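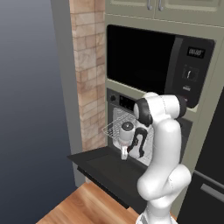 Ticket: oven task, demos recorded by remote control, gripper stalls inside the oven
Opened by: Analyn Navarro, Bedport
Status: open (was closed, see below)

Navarro, 09:40
Teleoperating the arm in the simulated kitchen. Task is to reach into the open wall oven and take hold of the small white cylinder with the dark top, by the wire rack. I recorded 16 demonstrations. In 6 of them the fingers stop short of the cylinder while my hand controller carries on moving. No error on screen. The joint log shows the elbow holding still.

Galang, 10:15
Usually operator drift. Recentre the controller before each take and go in more slowly. Closing.

Navarro, 10:50
Reopening. I recentred before every take, it's in the session log. I don't see how drift stops an elbow at the same angle six times.

Galang, 11:30
Fair point about the angle. Could be the arm touching the oven door, which is fully down. Have you got contacts switched on in the viewer?

Navarro, 12:05
Switched on now. No contact with the door, none with the rack. Replayed a bad take with the door's collision shape removed and it stops in the same place. So that's the door ruled out, unless someone wants to argue with the replay.

Galang, 13:20
Husach release notes say the hand mapping was "improved for confined spaces" in April. Try the old mapping?

Navarro, 14:45
I'd like to know what improved means. With the old mapping I got 2 good takes and then had to stop for a meeting. Two takes prove nothing, I got longer runs than that on the new one. Please don't close on the strength of it.

Also, someone at Istura suggested we train on the lot and let the policy sort it out. The bad takes are demonstrations of an arm stopping in an oven. I would expect it to learn that. I've marked them as excluded.

Galang, 15:10
Left open. Found a step limit of 800 in the Hofstetter config, will check whether the stalls line up with it.

Navarro, 15:25
They don't all. One stalls well before that. Send me the config anyway.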